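The Second Life of the Town Hall Dance Floor

Towns that let their ballrooms go are finding out what a wooden floor is worth 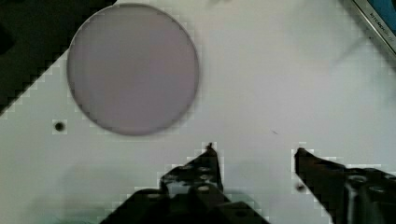

The dance floor at the Ruddock hall was laid in strips of maple, and for most of its life it was waxed every January, when the heating was on and bookings were slow. By the time Myfanwy Gwynne took over the lease it had not been waxed in 17 years. Part of it was under carpet. The rest had been painted brown. She began by choosing colors for the walls, and for weeks she carried samples from room to room. The one she kept going back to was a dull mauve-gray, the shade of the flat round disc in the photo, which looks quiet against white and changes a good deal depending on the light. The walls took a weekend. The floor took most of two years.

Halls like this one were built in small towns all over the region, usually on the second story, above a bank or a feed store. The dances paid for the upkeep. When the dances stopped, owners split the rooms into offices or filled them with stock. In Jomside the old ballroom held tires. In Tuderance it was a roller rink for a while, and the wheels wore a gray oval into the boards that can still be made out under the new finish.

Bleddyn Humphreys has worked on floors for most of his adult life and has repaired four of these. He starts underneath. A good dance floor has some give to it, and the give comes from the way the boards are held up, on crossed layers of narrow lumber with gaps between. If someone has poured leveling compound into those gaps, the floor is dead and has to come up.

"You can tell by walking on it in hard shoes," he says. "A dead floor sounds like a sidewalk."

At Ruddock the news was mostly good. The layers were dry and the nails had held. The trouble was near the stage, where a leaking radiator had cupped the boards, and along the north wall, where a partition had been bolted straight through the maple. Humphreys pulled 283 boards and was able to put most of them back. For the others he went to Dikard, a salvage yard that buys out old school gyms, and spent two days sorting through stacks to find maple of the right width.

The hall sold tickets ahead of time to pay for the lumber, at $10 each, good for any dance in the first year. Gwynne hoped to sell 2,000 and came close. Some buyers had moved away long ago and asked her to give their tickets to somebody local.

Sanding was the slow part. The brown paint clogged the paper, and the old wax beneath it clogged it worse. Humphreys ended up scraping the edges by hand — a job he says he would not price the same way again.

The first dance was a plain one, with a five-piece band and a caller. Gwynne had worried about shoes and put up a sign by the stairs asking people to wipe their feet. The crowd was older than she had expected early in the evening and younger after nine.

She has since bought a used buffer and learned to run it. The carpet is still down in the coat room, and she plans to lift it next, after the roof is paid for.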